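Ferutwood Tabletop Gardening: Your Questions Answered

Welcome, and thank you for stopping by! Manee Luangrath and I put this page together in April after answering the same emails over and over, and we do add to it whenever something new comes up.

Do I need a real garden to join in?

Not at all. Everything we do fits on a tabletop, and plenty of our regulars live in apartments with nothing more than a windowsill. A session lasts 90 minutes, with a break for tea in the middle.

How old do children have to be?

We welcome children from age 4 as long as a grown-up stays with them. The little ones tend to go straight for the rakes, and they are very welcome to!

What sort of things will be on the table?

It changes from one session to the next, but you can expect small hand tools, a glove or two, clear tubes with blue caps for seeds, and very often some silk blossom — Manee is terribly fond of cherry.

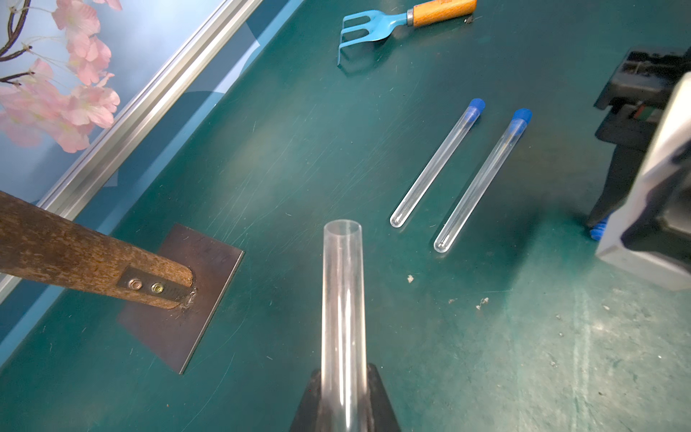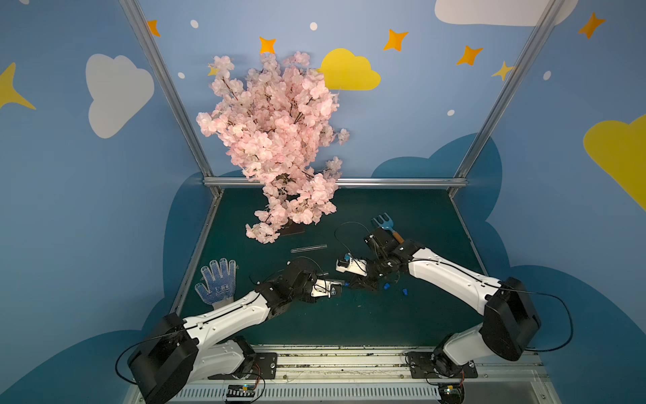

Are the blossoms real?

The cherry tree is artificial, with silk flowers, so it's fine for anyone with hay fever. It also means we can have spring in the middle of winter, and I can't tell you how much that cheers people up.

What are the tubes for?

Seed saving, mostly. Put one kind of seed in each tube, let the seeds dry well beforehand, and snap the cap on. Umut Gökçe will happily talk you through labeling if you catch him at the break (bring a pencil, he'll want you to write it down).

Do I have to bring my own gloves?

You can borrow a pair from us, though if you have small hands you may be more comfortable in your own. The knit kind with rubber dots gives a nice grip on a handle.

Won't the tools scratch my table at home?

They might, so lay down a mat first. Ours is green and has picked up plenty of scratches over time, and we love it anyway.

How do I book?

Send a note to Firdevs Aksoy through the contact form and she'll write back, usually the same evening.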